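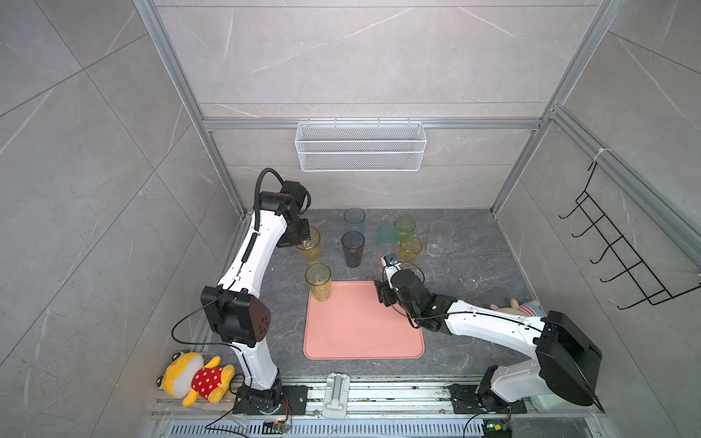 Gralby Cups: what's in it and why we made it

I'm Monique Texier, and I ran the canteen dish room at Joly before I got pulled into this. The dataset is 1,004 two-arm episodes of putting plastic cups on a tray. Moving cups between counters and trays used to eat up most of an afternoon shift for us, so the folks at Nodus asked if they could start there, and I said yes please!

What's recorded

Each episode has one fixed view of the whole workspace plus a view from the wrist cameras, along with joint positions for both arms. The cups come in all sorts of colors, and they start out standing or lying down. Clear ones are the pain — they pick up the color of whatever is under them, and the early models kept grabbing at the tray.

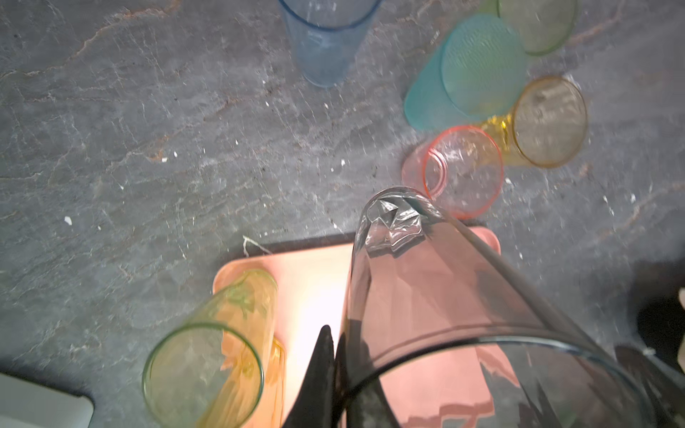

Wrist view: a large clear tumbler over the pink tray, with colored glasses lying nearby.

Splits

Train is 800 episodes, test is 200, and the last four are in a folder called extras (Pascal Deschamps picked them, ask him). Episodes are labeled by task, and "cups_to_tray" is the one you probably want.

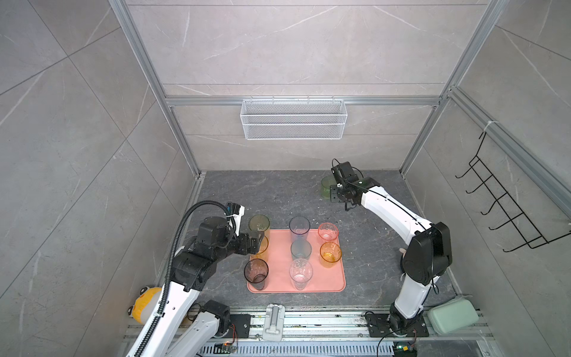
Eight cups on the tray and a green one farther back on the floor.

What changed for us

People always ask me this one, so it goes in the README. Nobody on my crew of 34 lost hours. Two of us moved to labeling in November, which is easier on the wrists but pretty dull after lunch, and I'd rather say so than pretend it's a promotion. The others still do the pots, the floors and every tray the arms can't handle. We also got a say in when the arms run and when they stop, and I'd push for that in writing if you're planning something like it. 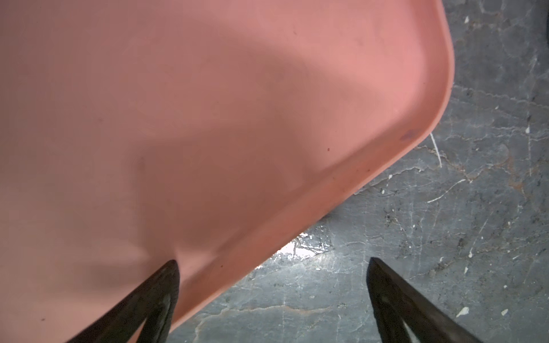

The crew also wrote the failure labels, by the way. Engineers had "success" and "fail" and that was it. We wanted "tipped," "nested" and "hanging over the rim," because those are the ones that mean a person has to walk over and fix it.

Loading

Run load.py from the Arham tools folder and point it at the split you want. Last updated December 21, 2021.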